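Getting the House Ready for an Adult Learner's Exam

December 2019

Going back to finish a diploma at 40 or 50 usually means studying in a house that is already full. The kitchen table is needed for meals, the printer lives in a closet, and someone is always running the dishwasher. The tips below are for the last few weeks before a test, when small household problems start eating into study hours.

Pick one surface and keep it

A corner of the kitchen table works if it is the same corner every night. Put everything for the exam in one shallow tray or dishpan so it can be lifted off at dinnertime and set back down afterward. A cookie sheet with a rim will do. Papers left flat on a table get gravy on them.

If the table wobbles, fold a strip of old bicycle inner tube and push it under the short leg. Cardboard packs down after a few days and you will be back where you started. Long division on a rocking table is miserable.

Light

Most kitchen fixtures hang over the middle of the table, so your head throws a shadow on the page. Add a desk lamp on the side opposite your writing hand. A 4000 K bulb is close to the color of a classroom light and easier to read by than the yellowish kind sold for bedrooms. Wipe the bulb with a dry cloth first. Kitchen bulbs pick up a film of grease and lose a surprising amount of light to it. Let the bulb cool and switch off the lamp before you touch it.

Keeping paper in order

Practice tests pile up quickly. My neighbor Rochelle Doolan had 335 loose sheets by the time she took her math section, and she kept them in a roasting pan. A better plan is a cheap accordion file with one pocket per subject and one pocket for anything you got wrong and want to see again.

Date each practice test in the top right corner before you start. Clip the answer sheet to the front. Staples are fine for finished work, but they catch on each other in a full pocket.

For a thick study guide that won't lie flat, take it to a copy shop and ask for the spine to be cut off and the pages punched. A 300-page guide needs a two-inch binder. Keep the cover, slide it in the front sleeve, and write your name on it. If the guide is borrowed from the library or from your program, leave the spine alone and hold it open with two butter knives laid across the gutter.

Flash cards

Cereal boxes make good flash cards. Cut the panels on a board with a metal ruler and a utility knife, and make several light passes. Write on the gray side. Punch one corner of each card and put the set on a shower curtain ring, which opens and closes more times than the small rings sold for the purpose.

Hang a ring of cards anywhere you stand and wait. The hook by the coffee maker is good. Next to the stove is a bad place for cardboard.

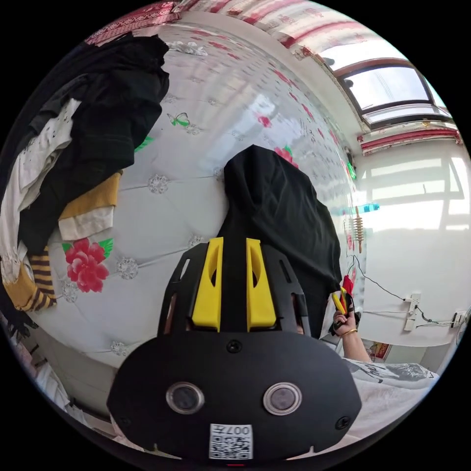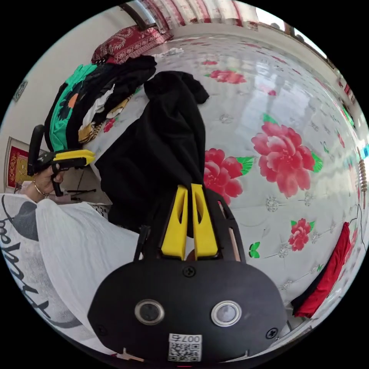
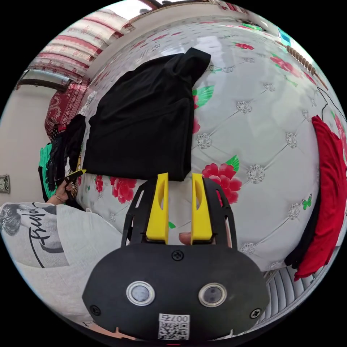
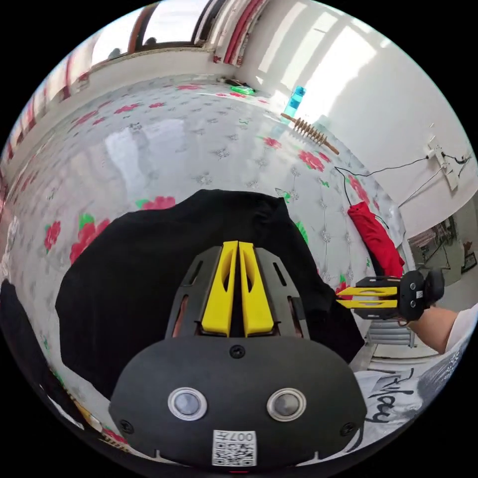
Lorraine Sheehan
Home Tips Editor, Brerkwood Adult Learning Newsletter

Pencils and erasers

Check what the test center allows. Some supply everything and will make you leave your own at the door. If you are told to bring pencils, sharpen them at home a few days ahead and give each one a test run. A pencil that has been dropped a lot breaks inside the wood and will go on breaking every time you sharpen it. Throw those out.

A hardened eraser smears. Rub it on a piece of fine sandpaper until fresh rubber shows. A plain emery board also works.

To clear a clogged hand sharpener, unscrew the blade, brush out the groove with an old toothbrush and put the blade back with the same face up.

Noise

Felt pads on the chair legs cost very little and make more difference than earplugs. Clean the foot of each leg with rubbing alcohol and let it dry before sticking the pad on, or it will slide off within a week.

A rolled bath towel along the bottom of the door takes the edge off a television in the next room. For a door that bangs, stick a small felt dot on the stop at the height of the latch. Run the dishwasher after study time. Same for the washing machine, especially if it walks on the spin cycle.

If there are children in the house with their own homework, having everyone at it during the same hour is easier than taking turns. Put one kitchen timer where they can all see it.

Food for a long evening

Eat the main meal before you sit down and keep it ordinary. A pot of bean soup made early in the week gives you two or three evenings without cooking. Divide it into shallow containers as soon as it is done so it cools quickly, then refrigerate.

Crackers leave crumbs in the binding of a book. Apple slices, with a squeeze of lemon so they don't go brown, are cleaner. Use a cup with a lid. If you do spill on a page, blot it right away, put a paper towel on each side of the wet sheet, close the book and set something heavy on top. Change the towels after an hour. Ironing a wet page makes it curl.

The day before

Read the confirmation letter again from top to bottom. Look at the name on it and the name on your ID, letter by letter. If you married, divorced or dropped a middle name since the ID was issued, call the center while there is still someone at the desk.

Print two copies of anything you have to show. Put one in your bag and one in the car or in a coat pocket. If the printer streaks, run its cleaning page once, let it sit for ten minutes and try again.

Drive the route or ride the bus at the same hour you will be going. Find out which door is used. Large buildings often have only one unlocked in the evening and on holidays.

Lay out clothes in layers. Testing rooms are set for whoever controls the thermostat. A cardigan with buttons comes off with less fuss than a pullover, and some centers do not let you wear a hood or keep a coat on the chair. Empty all the pockets.

Set two alarms, with one of them across the room. If the second is an old wind-up clock, wind it fully and check it against your phone at bedtime.

Afterward

Leave the tray and the accordion file where they are until the results come. If one section has to be repeated, you will want the wrong-answer pocket just as you left it. Once you have passed everything, keep the score report and the letter in the same place as the birth certificates. The practice tests can go in the recycling, with the staples in.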